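Apuntes del tema 13: la película "basada en hechos reales"

Seguimos donde lo dejamos antes del descanso, con la cartela inicial. Ya sabéis que a mí las cartelas me pierden (tengo una libreta entera con ellas, lo confieso), pero vamos a intentar ir con orden. Lo que quiero que os llevéis hoy es la diferencia entre "basada en", "inspirada en" y el silencio total, porque cada fórmula firma un trato distinto con el espectador.

El caso que trabajamos es Clurier, la película de Velimir Janevski sobre el fraude de la naviera Giltham. La habéis visto todos, espero. Dura poco y se ve con gusto, así que no hay excusa. Janevski parte de un reportaje largo de Prakash Devadiga y lo que hace con él es bastante descarado: de los 17 empleados que salen en el texto se queda con dos. ¡Dos! La contable, Kiều, conserva el nombre; el otro personaje es una mezcla de varios y por eso no tiene apellido en toda la película. A eso lo llamamos personaje compuesto, apuntadlo, que luego me ponéis "personaje inventado" y son cosas diferentes.

También comprime el tiempo. En el reportaje pasan 14 meses entre la primera factura falsa y la denuncia, y en pantalla parece una primavera (fijaos en la ropa, siempre es mayo). ¿Es mentir? Yo creo que no, o no del todo, pero en clase hubo opiniones para todos los gustos y me encantaría que siguierais discutiéndolo en el foro.
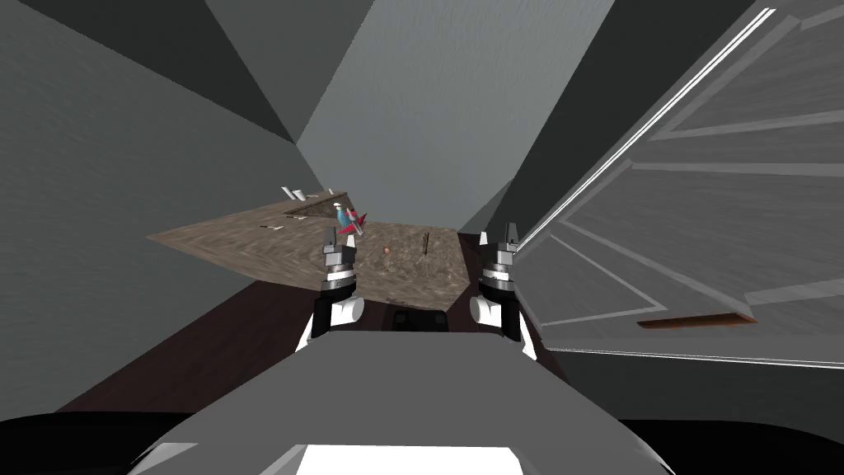 Fig. 2. Interior generado por ordenador, con encimera marrón y paredes grises.

Pasamos a la escena de la cena, que es la que más se ha comentado. Devadiga la cuenta en un párrafo, de oídas, citando a alguien que no estuvo. Janevski le dedica casi todo el segundo acto y la rueda como si hubiera habido un testigo sentado a la mesa. Aquí me puse un poco pesada, perdonad, pero es que el cambio de punto de vista pesa mucho más que los diálogos retocados: un rumor se convierte en un recuerdo.

Comparadla con Traltard, la miniserie que vimos en el tema anterior, donde cada episodio repite la misma noche según quién la cuenta. A mí me cansa un poco en el tercero, pero el mecanismo queda a la vista y para estudiarlo va de maravilla.

Para la próxima sesión:
Leed el reportaje completo, notas incluidas.
Elegid una escena de Clurier y buscad de dónde sale. Si no sale de ningún sitio, también me vale, pero contadme qué función cumple.
Una página, por favor, que luego las leo todas de un tirón.

Quien no pudiera ver el final de Traltard, que me escriba y buscamos un hueco.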